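How to flatten strips of handmade paper that curl at the ends?

Posted in: Paper and Bookbinding
Viewed 238 times

Gunvor Söderlund
Skaldale

Hello everybody. I make paper at home from old envelopes and cotton rags, and I cut it in long strips for the spines of small notebooks. The sheets look good when they leave the felt, but after I cut them the strips curl at both ends, and some of them twist also. The strips are 20 mm wide. I have tried to put them under heavy books for one night. In the morning they are flat, but in the evening they are curled again, and then the glue does not hold at the ends.

I do not want to iron them, for the reason that last May I ironed a full batch and it became shiny. Is there another way? I must prepare 100 notebooks for a school and I am a little bit worried.

2 replies

Xiaoqing Zhong
Gavport
416 helpful points

Hello Gunvor, I had the same trouble for a long time. I think one night is too short, and also you press them too dry. Paper keeps some tension inside, and when you cut a narrow strip this tension is free to pull.

Please try it like this. Spray a clean blotting paper very lightly with water, so that it feels cool in the hand but leaves no drops. Lay the strips on it side by side, they must not touch. Put a second blotter on top, this one dry, and then a board with weight. After one hour change both blotters for dry ones. Change them again in the evening and the next morning, and leave the strips under the weight three days in total. It is boring but it works for me.

Two more things. Look for the grain if your paper has any. Handmade paper has less grain than factory paper, but if you shake the mould only in one direction there will be a little. Cut the strips along it. And if you can, press the whole sheet first and cut afterwards. I use a nipping press from Zalero, but before I had it I used two kitchen boards and clamps, and the result was nearly the same.

When you glue, put the glue on the notebook and not on the strip. Then hold the strip at both ends, keep it level, and lay it down from the middle to the outside. If you lay one end first, the other one starts to curl before you arrive there.

Liang

just use thinner glue, mine never curl. or buy the ready spine tape, it is cheap

Gunvor Söderlund
Skaldale

Thank you both! Xiaoqing, I did the blotters as you wrote and the first strips are still flat after four days. I was always laying one end first, so this was also my mistake. Liang, I would like to keep my own paper for the spines, it has small specks from the envelopes and the children like them.

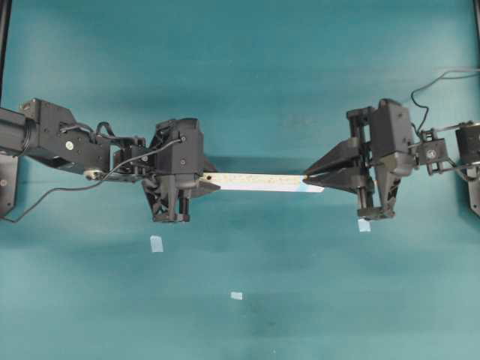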